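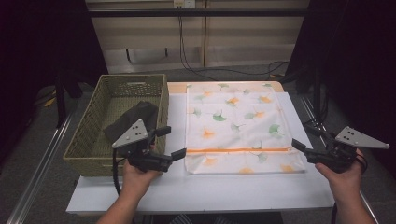 Slide 1. Morning all, thanks for having me back at Nurville. Wait for the stragglers by the door.

So, tea towels. I've got 166 of them and my sister thinks I need help. I started with souvenir ones, four from Flokholm, bought on a wet July holiday, and it got out of hand from there — pass the red one round now.

Slide 2. Linen or cotton? Do the glass-drying bit. Linen wins for me, every time, but Nelly Ñahui swears by old cotton, so let her heckle.

Slide 3. Washing. No fabric softener! Say it twice. Then Arnulfo's story about the beetroot, if there's time — skip it if we're past the nine-minute mark.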